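Do Online Will Kits Do What They Say?
Project report, Legal Studies
Salamatu Darko and Kwesi Zakaria
2022-09-08

We started with a claim on the Brallmont website, that its kit gives you "a complete will in one sitting". We bought it and two others, Atinga and Ukby, and filled in each one for the same made-up family: a couple on their second marriage, a child from his first, a house and a small share in a farm at Clurnitz.

All three kits produced something that looked like a will. That is a low bar. Brallmont had one box for "children" and no way to say which parent they belonged to. Atinga asked about the farm but treated it as land he owned outright, when our facts said it was held with his brother. If they were joint tenants, the share would go to the brother whatever the will said. The kit never asked.
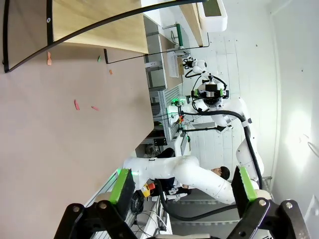 Witnessing was handled worst. Ukby put the instructions on page 31, after the order form for extra copies. It does say that two witnesses must be present together, but it doesn't warn against using someone who benefits under the will. In some places that can cost the witness their gift.

Kwesi thinks we were too hard on Atinga, as its help notes do tell people with blended families to see a lawyer. I'd answer that the notes are 4000 words long and the warning is near the end.

We also doubt the survey quoted in the advertising, where 600 customers were "satisfied". Satisfied with what? A will gets tested when its maker is dead, and the survey was taken at checkout.

Our marks out of 5 are in the table at the back. They are our own opinion and we didn't have a lawyer check them. We hope to do that before the final version is due in December.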